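Humidity and Solid Wood Furniture: Notes for the Heating Season

Wood exchanges moisture with the surrounding air until the two reach equilibrium. When a furnace runs for several weeks, indoor relative humidity drops and the boards in a piece of furniture give up water. They shrink across the grain and hardly at all along it. A tabletop 22 inches wide can lose enough width to open a glue joint. A long stretcher of the same stock will measure the same in October and in February.

Members usually notice the change first at doors and drawers. A door that rubbed in August swings freely in winter, and the gap at the latch side grows. Do not plane a sticking door in summer without allowing for this. Kanchan Mittal suggests marking the gap in pencil on the inside of the case in both seasons before removing any material.
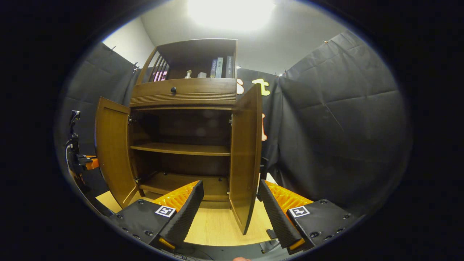

Measuring

A small digital hygrometer is adequate if it has been checked against a salt reference. Seal the instrument in a bag with a capful of damp table salt, leave it for 16 hours, and read it without opening the bag. It should show 75 percent. Record the difference on a piece of tape stuck to the back.

Keep the hygrometer away from supply vents and exterior walls. Readings taken on top of a tall piece near the ceiling will run lower than those at seat height, as the air there is warmer.

Adjusting

Aim for a slow change. A drop of 4 percentage points in a week is tolerable for most older pieces. Sudden drops cause checks at the ends of boards, where moisture leaves fastest. Wax slows the exchange slightly and oil has little effect.

Screws holding a solid top should run in slotted holes. If they are tight in round holes, back them off a quarter turn and enlarge the holes across the grain. Anju Vashisht has the slot template and will lend it out after the Sunday meeting.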